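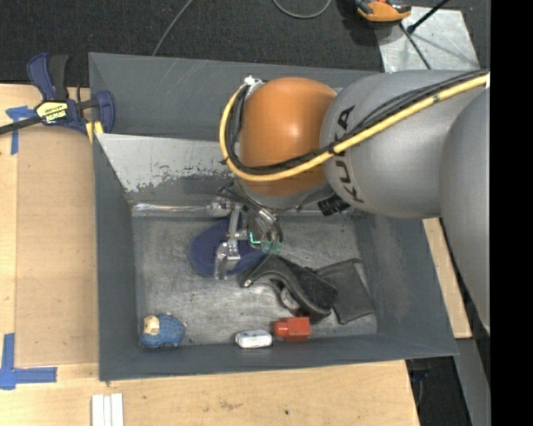

Hi Karla, the odds and ends sorting at the Zamudio reuse room has come a lot further than I expected when I sent you that slightly panicky note in January. You'll remember that everything small used to go onto one long counter, and whatever slid off the counter went into a corner, and the corner was where I'd go to be sad. We do it bin by bin now. The gray ones with the sloping sides have been the workhorses (the floors are all scuffs and scratches already, so please don't go expecting showroom stuff when you visit), and they sit on the light wood tables at a height my back can live with. A typical load is a bit of everything, say a black high-heel sort of thing with a shiny pointed end lying on its side next to something round and dark bluish purple, and the whole job is deciding which way each of those should go.

Posted in: Grantee Updates > Small Reuse Grants
Print this page | E-mail this page

So, on to the actual report, in the order you asked for it.

Where the money went

The Plallen grant was $500 for this round and I've spent nearly all of it. The biggest piece was the second-hand tables, which came out of an office clear-out over in Dekley. They wanted more for them than I had in mind, but they threw in delivery, and I don't own a truck, so I said yes before they could change their minds. After that it was bins, label stock, a decent floor lamp and a rolling cart with one bad wheel that I've since swapped out. I have $19 left, and I'd like to put it toward more label stock if that's all right with you. Receipts are in the folder, except for the cart wheel, which I paid for in cash and then lost the slip. Happy to eat that one.

How the sorting works now

In our last call you asked me to explain this properly, and I think I went around in circles, so let me try again in writing. Drop-offs land by the back door in whatever they came in. Bags, boxes, once a suitcase. Everything soft and obviously clothing goes straight to the rails and isn't part of this project at all. What's left gets tipped into a bin, and it has to lie flat on the bottom. No heaping! That was the change that made the biggest difference, and it's such a dull one. When things were piled up I'd pull out the top layer, feel very pleased with myself, and leave the bottom layer for weeks.

From the bin, a thing can go to shoes, to bags and belts, to toys, to household, to costume, or to the "ask" shelf. The ask shelf is for anything I pick up and can't name inside a few seconds. It used to be huge. It's one shelf now, and I clear it every other week whether I feel wise or not.

Shoes have been the surprise. I'd always treated them as part of clothing, and then they'd come back to me as singles after the pairs got separated on the rails. Now a single shoe stays in the sorting area on its own rack, toe out, and it waits there for eight weeks. If the other one shows up they go out as a pair. If it doesn't, and it's a dressy one, it goes to costume, where the people who make stage props are thrilled to have it. One woman took a whole bag of lone dress shoes to cover in glitter and hang on a tree. I've asked for a picture of the tree and I'm still waiting.

Things that haven't gone so well

The labels. I printed 80 of them in one go, in what I thought was a lovely clear font, and the adhesive lets go of any bin that's been wiped down. I've been finding "TOYS" stuck to my sleeve. I've gone over to tags on string for the time being – uglier, but they stay put – and the next batch of stock will be the outdoor kind.

Dark things are still a problem too. A black shoe or a navy something-or-other on a gray bin floor just doesn't jump out at you late in the afternoon, and I've sent a bin back to the stack thinking it was empty when there was a glove in it. The lamp has helped a lot. I've also started running my hand along the bottom edge before I put a bin away, and I caught a brooch that way last week (pin end first, sadly).

And I did not get to the small parts. Buttons, buckles, game pieces, keys to nothing. I know they were in the plan. They're in jars, the jars are in a cupboard, and the cupboard is shut. I'd like to move that piece into the next period if you can live with it.

Andby

You'd asked whether the folks at Andby might take the overflow from household. I went over to see them and the answer is yes, mostly. They'll take kitchen things and lamps without shades, but no shades by themselves and nothing with a cord they can't test on the spot. They can do one pickup a month, and they'd like things boxed and the boxes closed. That suits me fine. The first pickup took away roughly a carload and I could see the wall behind it for the first time since I started here. The wall is green. I had no idea.

What's next

I want to get the tables into an L shape so the tipping end and the choosing end aren't the same end. I've chalked it out on the floor and it fits, provided the coat rack moves, and the coat rack is bolted down, so that's a conversation with the landlord. Then the outdoor labels, then the jars. I'd also like to write the sorting steps up on one sheet and tape it above the tables, so that it all keeps going when I'm away. Right now it lives in my head and in this e-mail.

Could you let me know about two things when you have a minute: the $19, and whether moving the small parts back means I need to fill in the change form or if this report will do? I looked for the form on your site and only found the old one.

Jun 14, 2020

Search updates
Enter keyword
Go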